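1/ Review thread on the Tak, the hand-held gripper kit from Gunden. Two units, one charger, a hard case and access to the upload service. We bought it in July for clothes handling: folding, sorting, turning things the right way out.

2/ Ours cost 1,373 for the pair, before tax. The single-unit version is cheaper, but I wouldn't buy one. Most garment work needs two hands, and the second unit can't be added to an existing account without resetting it.

3/ Build. Two fingers per unit, linkage bars on both sides, ribbed pads at the tips. The pads pull off and push back on without tools. A spare set comes in the lid of the case. The spare I fitted first was stiff on one side and needed a second push.

4/ Grip. Light cotton is fine. Elasticated waistbands are the hard case: the gathers spread the pads and the fabric creeps out if you lift too fast. Ruan Pillay got better results by closing on the seam below the elastic. I have copied him.

5/ Weight is acceptable for half an hour. After that my wrist complains. Kyung-tae Han swaps hands between garments, which works for one unit and obviously not for two.

6/ Logging. We recorded 1,864 takes in Fumelthorpe and uploaded the lot. 214 were rejected by the service. Most of the rejections were for the fingers leaving view. The rest gave an error code that isn't in the manual. I have asked Gunden for the list.

7/ Upload is slow and there is no resume. If the connection drops, the whole batch starts again. Keep batches small.

8/ Typical working position, both units over a beige piece with a gathered edge, on a bed.
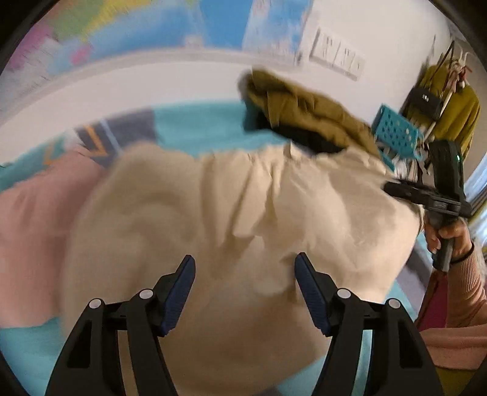
9/ Compared with the Unness
The Unness has a softer trigger and a worse case. Its pads are glued, so a worn pad means a new finger. Its service accepts partial uploads. For clothes I'd still take the Tak.

10/ Score: 3 out of 5. A resume button and a proper list of error codes would make it 4. Will post again when the pads wear through.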